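Floneck Community Repair and Lending Rooms
Progress report, February
Prepared by Bohdan Chornovol for the Bruleo fund

1. What was done in this period

The lending library for household goods is now open in both of our locations, Hrytsenko Street and Druda. In the first plan we wanted to open them together, but the heating in Druda was repaired later than the landlord promised, so Hrytsenko Street started alone. The members there were patient and we had very few complaints.

The catalogue is translated and printed. We ordered 1,000 copies and left them in the library, the clinic and the two primary schools. Most loans are still kitchen and garden things. Sewing machines are asked for very often and we do not have enough of them.

2. Spending

The spending follows the budget, with one exception. Transport cost more than planned, as the donated shelves had to be carried in separate trips. We covered this from the line for printing, where the final price was lower. I kindly ask you to confirm that this change is acceptable.

3. Difficulties

Late returns remain the main problem. A reminder by text message helped a little - older members prefer a telephone call, and this takes staff time. We also lost one evening opening when the keyholder was ill. A second set of keys has now been made.

The room in Druda can receive up to 100 visitors in one day, but the entrance is narrow and a ramp is still missing. The owner has agreed to it in writing.

4. Plans for the next period

- Buy two more sewing machines, second hand if possible.
- Build the ramp in Druda before the spring opening.
- Label the small items that have no catalogue number, and keep each set on its own table during the check.

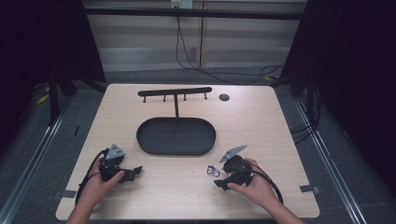
- Send you the new loan rules for comment, with the changed deposit.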